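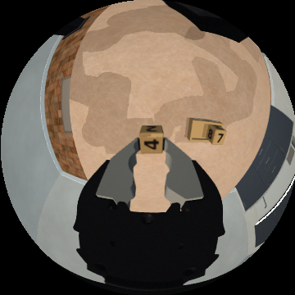

Neltside Cubes, data card and notes

Neltside Cubes is a set of simulated pick-and-place episodes, seen only from a circular wide-angle wrist view, with action labels at every step. We built it to test one claim: that a policy trained on heavily varied rendered scenes learns to find the block and stops caring about everything else. I did not believe the claim when we started and I believe about half of it now. The rendering varies tabletop texture, room fittings and shadows, and the shadows are where most of the trouble lives. With the cube between the fingertips, as it is at the top of this page, broad brown shadow shapes still cover a good part of the table, and a second numbered cube stands by the tray, as a distractor. A policy that has learned "small tan thing with a black number on it" has two candidates to choose from.

What is in it

200 scenes, each with several episodes. Every scene has its own room and light setup. Cubes carry numerals on their faces. The numerals are there so that orientation can be read from the image, which matters for the regrasp task and for nothing else. The action labels come from a scripted planner with full access to the simulator state, so they are cleaner than anything a person would produce with a joystick. Keep this in mind before comparing scores with teleoperated data.

Results, with reservations

Our baseline policy closes on the correct cube in 70 percent of held-out episodes. Zoia Pylypenko ran the evaluation and I reran it on another machine with the same checkpoint and the same outcome. So the number is real. What it means is another matter.
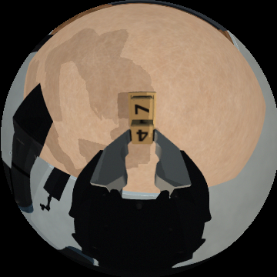

First, "closes on the correct cube" is scored from simulator contact, at the moment both fingers touch. It says nothing about whether the grasp would hold during a lift. Second, the held-out scenes come from the same generator as the training scenes. They use new random seeds, but the same library of rooms. I would call this a test of interpolation and I wish the first draft of our report had done the same.

Third, the ablation. Gunnlaugur Riis turned cast shadows off at test time and left the rest alone. The score went up by 7 points. If the policy ignored lighting, as the claim says it should, that gap ought to be close to zero. We have an argument running about whether more shadow variety would shrink it. Gunnlaugur thinks so. I think the network is using shadow edges as a depth cue and will keep doing it for as long as it pays.

Transfer

We have no hardware result. The Fukari transfer test planned for March was put off, and nothing in this release should be cited as evidence of real-world performance. Please don't.

Known problems

Numerals are sometimes hard to read in shadow or at a steep angle. Labels are still correct in those cases, but a reader trained on the images alone will confuse a few of them.

The 2 calibration files shipped with the Zarketia build disagree slightly on lens center. Use the newer one.

Mirroring the images as augmentation breaks the numerals. We did it once by accident and lost a Friday to it.

Reports of errors are welcome, especially ones that make the baseline look worse. Include the scene seed and the step number.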